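**Camargo fabric shaver, six months in**

I bought the Camargo in June after Barbara Brzozowska wouldn't stop going on about hers. The box promises "like new in minutes". I've read that on a lot of boxes.

First, the battery. Camargo claims 16 hours of standby, whatever good that does anyone, and mine wants plugging in after two jumpers. The lead is short and won't reach the ironing board from my socket. You can use it while it charges, but it slows to a whine.

It does take bobbles off flat knits. A navy cardigan came up well enough that I wore it to work. Wool is another matter. On the lowest guard it nicked a sleeve I was fond of, and the middle guard left half the bobbles where they were. The bin holds next to nothing and the lid pings off when you empty it, so there's fluff on the carpet every time.

Spare blades come from Cleseleo, who took three weeks to send me the wrong ones. Othmane Abdelaziz swears a disposable razor does the same job for pennies. I tried his way on an old scarf and couldn't tell which end was which.

Fleece is what I wanted it for, and fleece is where I'd save your money. It flattens the surface and leaves tracks.
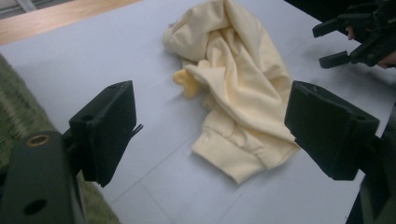

*Cream fleecy top with a ribbed edge, the sort of fabric I mean.*

Two stars. One is for the cardigan. If you only own flat knits and see it on offer, fine, but keep the receipt.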